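Ollton Community Hall has issued new guidance on the drinks table for anyone hiring the Skurdale Room. The main points are set out in this thread.

Glasses and cups remain on site and are included in the hire charge. Hirers provide their own juice, cordial and soft drinks, and may bring fruit if they wish. Food requiring heating should be booked through the kitchen.

Drinks should be set out on the white tables, pushed together with the seam closed. Bottles not in use belong at the back, beside the orange basket. Please keep the front clear for pouring. Napkins are kept in the cupboard by the door.
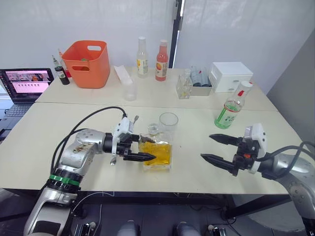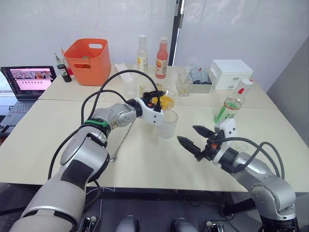

Drinks table, Skurdale Room. Glass and bottles on the white tables, with the orange basket behind.

Decanters must be emptied and rinsed before the room is handed back. Stoppers are to be left out overnight so that the glass can dry. Last May we replaced 2 decanters which had been put away with juice still in them.

Plastic cups are available for children's parties and for any event with more than 17 guests. Used cups go in the recycling bin in the corridor. Glass bottles should be taken home or left in the crate outside the Nomura Street entrance.

The room must be vacated by 6 pm unless an evening hire has been agreed in writing. Breakages should be entered in the book at reception. Hirers are not charged for a single glass.

Questions about the guidance may be put to Najwa Salameh at the bookings desk, extension 131. Requests for extra tables go to Ye-rin Cheon.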